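What Is a Food Bank, and How Does One Work?

Reading time: ten minutes. Words in the list at the end are explained in full.

A food bank is an organization that collects food and gives it out to people who do not have enough money to buy all the food they need. It is called a bank, but it does not hold money for customers. It holds food in a warehouse, keeps records of what comes in, and sends the food out again.

Many people say "food bank" when they mean "food pantry." The two are different. A food bank is large and stores food for a whole county or region. A food pantry is small and gives food directly to families. A pantry may be in a church basement, a school, a library, or a store that is no longer used. One food bank usually supplies many pantries.

Why some families need food help

A family has a certain amount of money coming in each month. This is called income. The family also has bills. Rent, heat, electricity, bus fares, medicine, and childcare are common ones. Most of these bills have a fixed amount and a due date. If the rent is not paid, the family can lose its home. If the electricity bill is not paid, the lights can be turned off.

Food is different. No company sends a bill for food at the end of the month, so when money is short, food is often the part of the budget that gets cut. Adults may skip meals or buy cheaper food that fills the stomach but does not have many vitamins in it.

Money can become short for many reasons. A parent may lose a job or have fewer hours at work. Someone may get sick. The rent may go up. A car may break down and need an expensive repair. Some parents work full time and still earn less than the family needs. Needing food help does not mean that a person has done something wrong or is bad with money.

When a household cannot be sure of having enough food, social workers call this food insecurity. It does not always mean that a child is hungry today. It can mean that the adults do not know how they will pay for next week's meals.

Where the food comes from

The county of Cadberg has one food bank and a number of pantries. Its warehouse is in the town of Sumano. Food arrives at the warehouse in four ways.

Stores. Supermarkets give food they cannot sell. A box may be dented, or a label may be printed badly. The food inside is still good.

Farms. Farmers sometimes grow more than they can sell. Carrots with odd shapes are a common donation.

Government. The government buys some food from farmers and sends it to food banks.

People. Families, schools, and clubs collect cans and packets. This is called a food drive. In Cadberg the largest food drive is in November.

Food banks also buy food. They pay for it with money that people and companies donate. A food bank buys in large amounts, so it pays less for each item than a family would pay in a store.

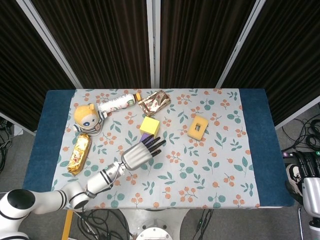 Once food reaches the warehouse, it has to be checked. Workers look at the date on each package. Cans that are swollen or leaking are thrown away, and so is any packet that has been opened. Fresh food goes into a large cold room. Frozen food goes into a freezer. Everything else is sorted by type and put on shelves.

The sorted food is packed on flat platforms called pallets and weighed. The scale at the Sumano warehouse shows the weight in pounds. One loaded pallet might weigh 1,035 pounds, but the pallet and its wrapping are part of that number. If they weigh 35 pounds, then the food weighs 1,000 pounds. The food bank writes down the weight of the food only. It needs this number to know how much it has and how much it can send out.

Oldest food is sent out first. If two boxes of rice are on the shelf, the box with the earlier date leaves before the other one. This rule is called "first to expire, first out," and it means less food is wasted.

How a family gets food

Rules are not the same everywhere. At the Raju Street Pantry, which is supplied by the Cadberg food bank, the steps are as follows.

1. An adult from the family comes to the pantry or calls on the phone. Some families are told about the pantry by a social worker, a nurse, or a teacher. This is called a referral. Raju Street does not require one.

2. A worker asks how many people live in the home and whether anyone has an allergy or cannot eat certain foods. The worker writes down the answers. The record is private and is not shown to neighbors or classmates.

3. The adult takes a cart and chooses food from the shelves. Signs show how many items a household of each size may take. A household of two may take fewer cans than a household of six.

4. The family takes the food home. There is nothing to pay.

A family may visit Raju Street two times each month. The pantry opens at 3 p.m. so that parents can come after picking up children from school. Children are allowed to come in with an adult.

Some pantries give out boxes that are already packed. This is faster, but a family may get food that it does not know how to cook or does not eat. A family that does not eat pork, for example, has no use for a can of ham. For this reason many pantries have changed to letting people choose.

What a social worker does

A bag of food lasts for several days. It does not fix the reason the money ran short. Part of a social worker's job is to look at that reason with the family.

The social worker may check whether the family can get benefits. Benefits are payments or services that the government provides to people who meet certain rules. One benefit in the United States is called SNAP. It gives a family a card that works like a bank card and can be used to buy food at most supermarkets. The forms are long, and a social worker can help to fill them in.

The social worker may also help a family talk to a landlord about late rent, find lower-cost childcare, or sign children up for meals at school. The family decides which kinds of help it wants.

Food in the summer

During the school year, many children eat breakfast and lunch at school. When school closes for the summer, those meals stop, and families have to provide them at home. The cost of food at home goes up.

Some towns run summer meal sites to fill this gap. In Cadberg the meals are cooked in the kitchen at Saneo Elementary and driven to parks in insulated boxes. Lunch is served at noon. A child does not have to sign up or show a card.

Questions children ask

Does the food go bad before people get it?
Some does. Fresh fruit and vegetables are the hardest to manage, and they are sent to pantries as soon as possible. Food that is not safe for people may go to farm animals or be made into compost.

Is it only for people without a home?
No. Most people who use pantries have a home. Many have jobs.

Can I find out if someone in my class uses a pantry?
No. That is private. If a classmate tells you, it is the classmate's own news, and you should not pass it on.

What should I do if there is not enough food in my home?
Tell an adult you trust, such as a teacher, a school nurse, or a school counselor. You will not be in trouble for telling.

What can I give to a food drive?
Canned fish, canned beans, peanut butter, pasta, rice, oats, and canned fruit are all useful. Check the date first. Do not give glass jars if the collection box says "no glass."

Words to know

Benefit: a payment or service from the government for people who meet certain rules.

Budget: a plan for how money will be spent.

Food insecurity: not being sure of having enough food.

Household: all the people who live in one home and share meals.

Income: the money that comes in to a person or family.

Pallet: a flat platform used for stacking and moving goods.

Referral: when one worker or service sends a person to another one for help.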